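Plultance FX Terminal, version 2: review
By Tamunoemi Onuoha
December 27, 2023

Plultance is a desktop charting and order-entry package for spot currency traders, sold by Umach. I ran it on a live account through the autumn, mostly on EUR/USD and GBP/USD, with the four-hour and daily charts open side by side.

Installation is plain. The licence key is tied to one machine and moving it means an email to support, which was answered the next morning. Price history comes down on first launch and takes a while for the minor pairs.
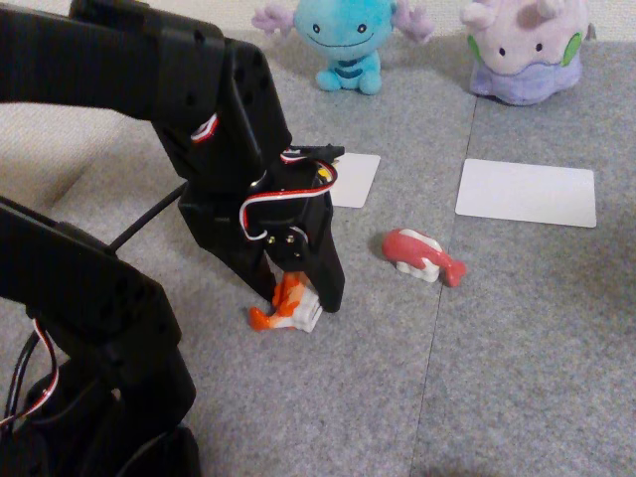
Charting is the strong part. Moving averages, Fibonacci levels and pivot points are drawn from the New York close by default, and the setting can be changed per chart. Levels carry over correctly when the time frame is switched. The older Iltura terminal redraws them from the visible range, so a 61.8% retracement can shift by several pips.

Order entry is less tidy. Stop distance can be given in pips or as a share of equity, but the ticket forgets the choice after a restart. Over the test I logged 3,137 quote updates around data releases and compared them with my broker's own feed. The median delay was roughly 90 milliseconds. For swing positions this does not matter. Scalpers will want something faster.

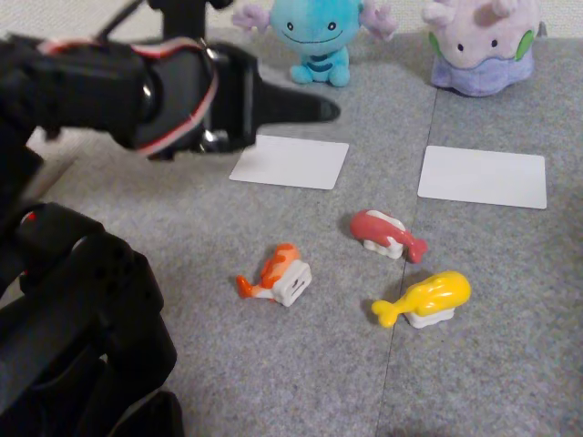
Black gripper finger over a white card on the floor.

The economic calendar is supplied by Hrnčiar and can be filtered by currency and importance. Revisions to earlier figures are shown in a separate column. Alerts arrive on the desktop only, and a mobile version is planned for February.

A licence lasts 24 months and includes updates. There is no monthly plan.

Good: charts, calendar, stable level handling.
Poor: order ticket, no mobile alerts.

Edited by Jozefína Skála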